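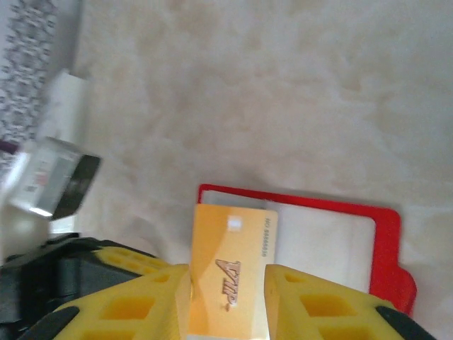

Regulars' card meeting, Primham shop, March 28, 2022. Present were Corina Ghiță, Gaspard Vidal, Florin Buzatu, Ailbhe Sheehan and me, Paula Sima, taking notes again (I lost the draw again). We got going late while Corina hunted for chairs, and then went straight into the card itself. I like it a lot! The color goes from a warm orange on the left to a pale yellow on the right, and VIP sits near the middle in big slanted letters that look like metal. Gaspard thinks the letters are a bit much for a shop that sells yarn and buttons. Florin said people will want to feel a bit fancy when they buy buttons, and we left it there. The card stays orange and yellow.

Notes from last time
Agreed as written, except that I had put Storkell down as closing for stocktaking when I meant Primham. Sorry! Corina did remind Storkell that they are open as normal.

Who gets a card
This took most of the meeting. There are 3260 people on the mailing list across both shops, and Corina pointed out that a lot of them haven't bought so much as a zipper in years. Gaspard went through the sales book and found 196 customers who come in nearly every month, and he wants to start with them. Florin wanted everybody on the list to get one at once and argued for it for quite a while, with hand gestures. We voted. Gaspard's way won, 3 to one, with me staying out of it so I could keep writing. The rest of the list will be looked at when we know how the first lot goes.

Nobody who already has a paper stamp card loses their stamps. Please, please say this at the register, as I've had the question from several people and two of them were pretty worried.

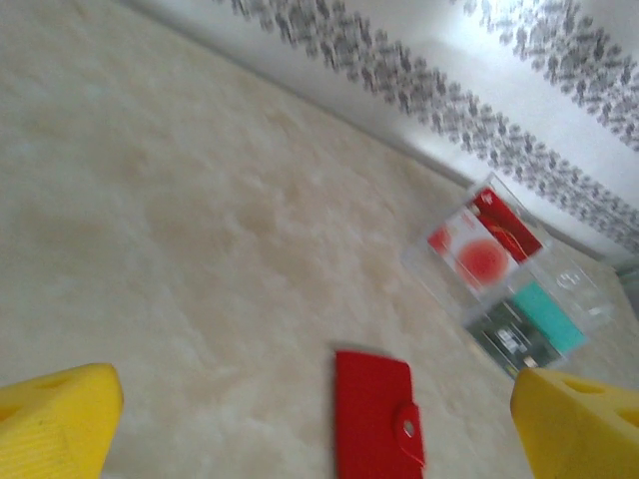 Wallets were next, and I'll admit I had opinions. My own purse is a graveyard of plain cards that all look alike when I'm standing in line, so I was all for giving people something to keep theirs in. I'm very much on the side of the red, a good solid red all over, and the rounded tab on the right side with its little button means you can find the closure with your thumb. It shows up nicely on a pale tabletop too, and that's about what our counter at Primham looks like on a clean day. Corina asked if we could get them in blue to match the shop bags. Gaspard had asked Olis, who supply them, and blue means waiting longer and paying more, so red it is.

How many to order was harder. Olis gives us a better price from 3000 up, but that's a mountain of wallets for a stockroom where I already have to climb over the batting to reach the thread. Florin offered his garage. Corina said the last thing that went into Florin's garage was the spring window display and we haven't seen it since - he says it's behind the bikes. We're ordering a small batch first and asking Olis whether they'd hold the price for us if we come back for more. Gaspard will call them.

Putting them together
We want each card handed over already in its wallet, with the customer's name on a slip tucked behind. Corina will do the slips (her handwriting is the only one anyone can read). Florin and I will do the stuffing at the big table after closing. One thing to watch, and I'm writing it down so we all do it the same way: card face out, number side to the right, wallet snapped shut, then into the tray in alphabetical order. Last year's gift vouchers went into the tray any old how and I spent a whole afternoon looking for the letter M. 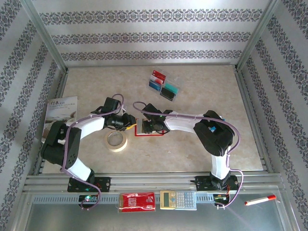 Ailbhe Sheehan wanted to know what happens when somebody loses a card, and said she'd rather we settled it now than argue about it in front of a customer. Her idea is that the first replacement is free and we simply cross the old number off the list and write in the new one. She also asked for a bright border on anything we lay out on the counter to explain the cards, so that people stop picking up the price list by mistake. We all said yes to both. Corina asked what we do about someone who loses three in a row, and Ailbhe said she could already name the customer, and so could the rest of us.

Storkell
Bogdan couldn't come but sent a note from Storkell. He'd like their share of the cards a few days ahead so he can learn the list, and he asks if the till over there can be fixed first, as the drawer still sticks. Florin will take a look and bring the small screwdriver set.

Anything else
The kettle. It still leaks from the bottom and Gaspard is still using it. Corina has one at home she never uses and will bring it in.

To do
Gaspard - call Olis about the small batch and the price.
Corina - name slips, kettle.
Florin - till drawer at Storkell, find the spring window display.
Ailbhe - write up the lost card rule for both registers.
Me - type this up, and send Bogdan a copy.

Next meeting at Storkell if the heating is working, otherwise back here.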